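Ticket 213
Subject: Paint coming off inside metal bins, items to sort out
Opened by: Svyatoslav Dovhaniuk
Assigned to: Suqin Li
Status: Open
Priority: Low

Sun 20 April, Svyatoslav Dovhaniuk
We use the grey metal bins from Mancuso for small household items. One of them is losing its finish on the inside. I rubbed the walls with a paper towel and got grey dust on it. My worry is that the dust gets onto the brushes, which are the hardest things to wipe off afterward.

Suqin Li
Does it come off with water only, or do you need soap? And which cleaner has been used on the bins since December?

Svyatoslav Dovhaniuk
Water is enough. We were using the Prekovo spray until it ran out, then dish soap. The dust was there with both.

Suqin Li
Please take everything out, wash the bin with warm water and a soft cloth, and let it dry overnight. No scouring pads. Then put the same items back and tell me how the back wall looks.

Svyatoslav Dovhaniuk
Done. The towel is cleaner than last time but still picks up some grey, mostly from low on the back wall. The upper part of that wall is still pale and wipes clean, apart from a thin branching scratch that I can't feel with a fingernail. The floor is scuffed and has lighter rubbed patches. The green-topped brush, the blue cube and the labeled bottle are back in with the rest.

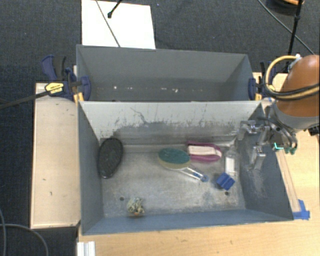 Riku Ikeda
We had the same dust at the Osia site. Washing helped for a week and then it came back. What worked was a cut piece of shelf liner on the floor - it doesn't fix the walls, but the brushes stay clean. Leave any drain holes open when you cut it.

Suqin Li
Thanks, Riku. Svyatoslav, try the liner first and keep the brushes away from the back wall. I've asked Mancuso what paint they use and will add their answer to this ticket. Leaving it open until then.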